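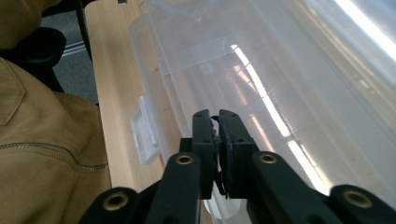 Flenditard hand-held grippers (pair) – would I spend the money again?

Short version: yes, mostly, but I'd plan the budget very differently. If you're shopping for hand-held grippers so people can do the robot's chores by hand first, maybe my spreadsheet pain will save you some.

We paid $1230 for the pair. I put that number in the plan, got it signed off and felt very pleased with myself. Then came the rest of it! Another $478 went on the Pluvell recording kit that takes the signal from both hands, and then $200 for spare finger pads, longer cables and mounting plates. The product page does list all this, in fairness, three clicks down under "you may also need." You will need. Put it on the first line of your request and you only have the one awkward conversation.

Okay, the grippers themselves. They're matte black plastic, with linkage arms that fan out and two fingers that close parallel, and I like them a lot. There are little brass eyelets at the pivots, which made me trust them more than plain plastic holes would have (I've worn out plain plastic holes before). The squeeze is smooth and my hand didn't ache until well into the afternoon. The pads are the weak spot. They grip fine on anything with a square edge and get fussy with slick, curved plastic, so if your task list is all tubs and trays, order extra pads at the start. Shipping on a second little order is silly money. 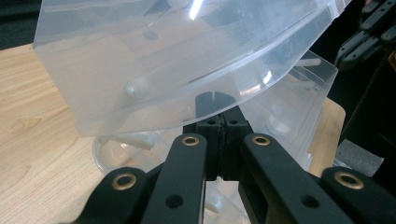

Working on the curved rim of the frosted container, with the clear one and its white parts behind it.

About the containers – we went with see-through storage boxes as our main job, the kind with latch clips, and I'd recommend them as a test before you commit to a bigger order. They're cheap, you can get them anywhere, and they're surprisingly hard work. Shiny plastic under bright ceiling lights is a pain for any camera, and a latch asks a lot more of your fingers than picking up a block does. If a demo unit only ever gets shown to you with foam cubes, ask for a box with a lid!

One gripe about the manual: it covers charging and cleaning beautifully and gives cable routing a single paragraph. Budget for clips or sleeves. I didn't, and I was untangling things at eight in the evening.

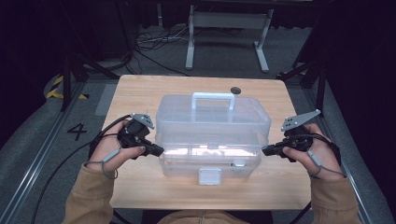 SU, September

Adding to this now that we've had the pair for 30 days. Both still close evenly and I haven't had to tighten anything. I've gone through more pads than I wanted to. The thin gray cables still loop around your fingers and wrists when you're working two-handed, and you do get used to it, though new people take a while.

I also priced up the Bokska set as a second pair. The grippers cost less, but the plates are extra and the pads don't swap with ours, so I'd be stocking two kinds of spares. I've put another Flenditard pair in next year's plan, with the recording kit and the pads on the same line this time. Four stars, and it would be five with a bag of spare pads in the box.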